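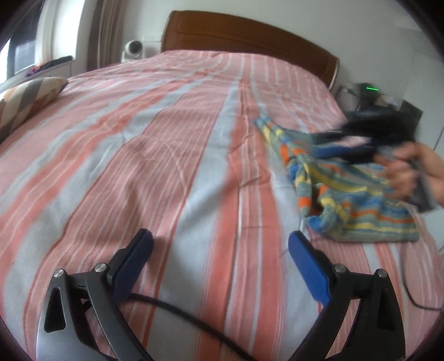
The club met on Thursday as usual, and I am writing it up on Friday, November 17, 2023, while I still remember which of the problems we fixed and which we only talked about.

For anyone who hasn't read the earlier posts, this is the evening robotics club at Diltness. We started in August with two-handed work using hand-held grippers. You hold one in each hand, do the job with the jaws instead of your fingers, and the recordings go towards training an arm to do it later. We did cups and boxes first. Since half-term we have been on clothes, and clothes are much harder.

The current task is folding knitwear on a bed. We could have used a table, and the first plan said we would, but a bedspread gives way under the jaws and a table doesn't. If you press down to get a finger under a hem, the whole surface sinks a bit and the hem goes with it. Most of us lost the edge on every attempt for the first hour. The trick we settled on is to come in nearly flat, pinch a little of the knit from the side, lift, and only then bring the other gripper across. Going straight down from above mostly gets you a pinch of bedspread as well.

Striped knits have turned out to be good to practise on. When the bands run straight across you can tell at a glance if the fold is square, and you can see a twist before you have folded it in. The plain black jumper we used in the second week was miserable for that reason. Every fold looked fine until you turned it over.

A few notes on the grippers themselves. The blue finger pads grip wool well but they drag on it too. If you close the jaws and slide, the knit bunches up in front of the fingers, so open them fully before moving. I still forget this. The other thing is the cable. It wants to lie across whatever you are working on, and twice I picked it up along with the garment. I have tried taping it to my sleeve, which works until you need to reach for the far corner.

Speed is the thing we disagree about. Some people in the group work fast and get a lot of attempts done. I am slow. Our project is called Skavadell (a name left over from last year's group, we never changed it) and the sorting script we wrote for it throws out any attempt where the motion is too quick for the picture to be of use. On Thursday it threw out 8 of mine, so being slow is no protection. Most of those were from the reach at the start, when I swing my arm in without thinking. I am going to try starting each attempt with my hands already over the bed.

We have 3774 attempts in the folder now, counting the cups and boxes. That sounds like a lot but the clothes part is small, and it is uneven. There are far too many where the garment starts out flat. We agreed to start from a heap more often, because a thing that can only fold a jumper which is already laid out is not much help to anyone. Sorting out a heap takes nearly five minutes if the sleeves are tucked inside, so the numbers will go up more slowly from here.

The students' day at Gresitz is the next thing on the calendar. Each club gets a short slot and there are three categories. We have put ourselves down for household tasks, which has the most entries. I would have preferred the open category but I was outvoted, and to be fair the folding does fit better where it is. We need to send in a one-page summary and a short clip, and neither has been started.

For next week: labels on the grippers for left and right - they got swapped again and it took us ages to work out why the recordings looked wrong. Somebody needs to bring a cardigan, as we have nothing with buttons. I have said I will write the first half of the summary, so if there is no post next Friday, that is what I am doing.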